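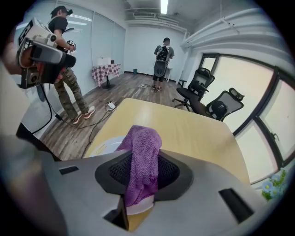
Zunis hand-held gripper, seen from its own camera, with a purple knitted cloth at the recess.

Zunis Hand-Held Gripper – research kit
Category: Research Equipment > Grippers & Data Capture

Search products Go

We stock the Zunis because labs keep asking for it. Whether it does what the paper says is another matter, and we'd sooner you read this before ordering.

The claim, from Pushpa Pant and Gaurav Dhillon, is that a policy trained only on hand-held recordings can fold cloth on a fixed arm with no robot data at all. They used 3,479 recordings across 9 garments. The headline result rests on 221 trials, and all but 3 of the garments had been in training. That's a narrow base for the word "general".

Knitted cloth is the hard case. It stretches, it bunches up, and it can cover much of what the wrist camera would otherwise see. The paper lumps knits in with woven cotton and gives one score for both. We asked for the split and haven't seen it.

Archana Nautiyal's group at Uniyal tried a repeat and got lower numbers on a different arm – how much of that is the arm, they don't say. People also correct a bad grasp without noticing, and the recordings keep the correction but not the feel that prompted it.

As a recording tool, we have fewer complaints. The moulded grey body suits either hand. Allow for cables when you plan your floor space.

Sold singly or in pairs. Arm mount and training code not included. Ask for the raw trial sheets before you budget around the published score.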